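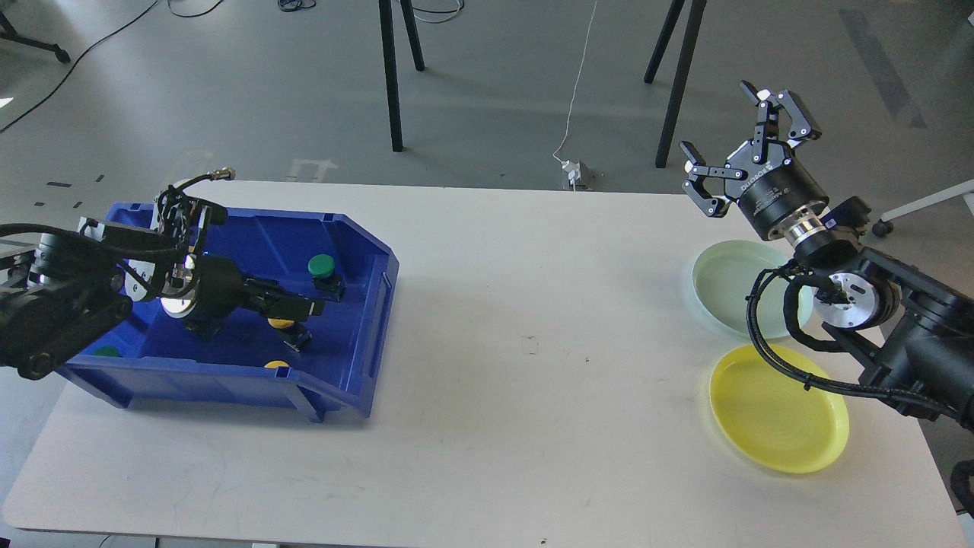
**Figure 1.** The Rundcombe table, with the bin at the left end and the two plates at the right.

### 4.2 Where the buttons start and where they end up

I've gone on enough about the labels in 4.1, so let me get to the layout, which turned out to matter far more than I'd guessed when I drew it on the back of a delivery note. The push buttons all start in the blue bin. They finish on one of the plates. In between there's a good stretch of bare white table, and I left it bare on purpose (my first go, the Montes layout, had a second tray in the middle, and it was forever in the way!).

Of the 534 placements I logged in June, 300 used the layout in Figure 1, which I call Eltberg from here on. The rest were Montes. I've kept the two apart in all the tables, even where it makes them horribly wide, and Selari, our little logging sheet, stores the layout name with every row.

The bin caused most of my headaches. Buttons that settle against the front wall show only their caps from most angles, and a cap on its own gives you the colour and very little else. You can't tell how the body underneath is sitting. I thought about tipping the bin or swapping it for something shallower, but a bin like this is what parts get kept in on a real bench, so I stuck with it.
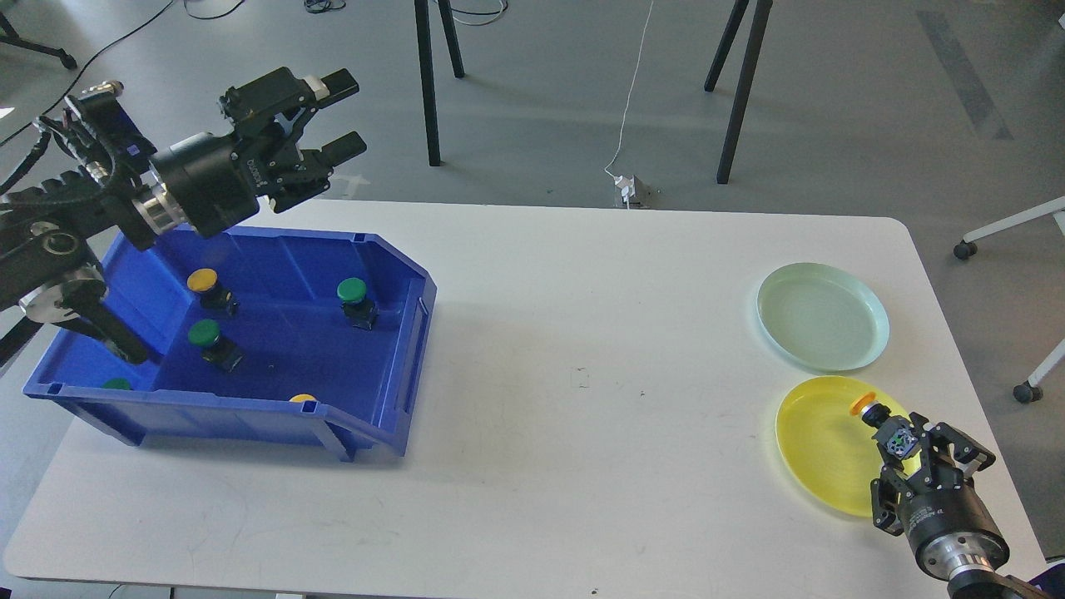 One reader of the draft asked why I hadn't used boxes with dividers at the far end, given that a plate lets a button roll about as it pleases, and whether the scores would look better if I had. They probably would. But I wanted somewhere to put a button down that didn't do half the tidying for you, and a round plate with nothing in the middle does the job nicely. I did try a divided box for 2 afternoons and found myself scoring the box!

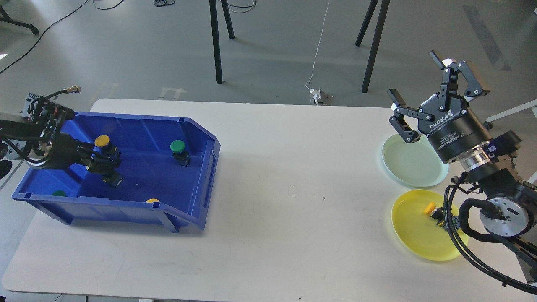

Scoring a placement took a bit of arguing with myself. I started out wanting every button upright, cap to the ceiling, and by that rule 123 of the placements would have been thrown out even though the part was safely on its plate. That seemed daft. The button on the yellow plate in the last panel is lying on its side with its connector pins off to the right, and I'd be perfectly happy to pick it up and wire it in. So lying down counts as placed, and I record the pose in a separate column. Colour was touchier: a cap between yellow and orange over a bright yellow plate is easy to call either way, so I took the colour name from the parts list and left my own eyes out of it. Buttons resting on the rim get a half mark, as explained in 4.3.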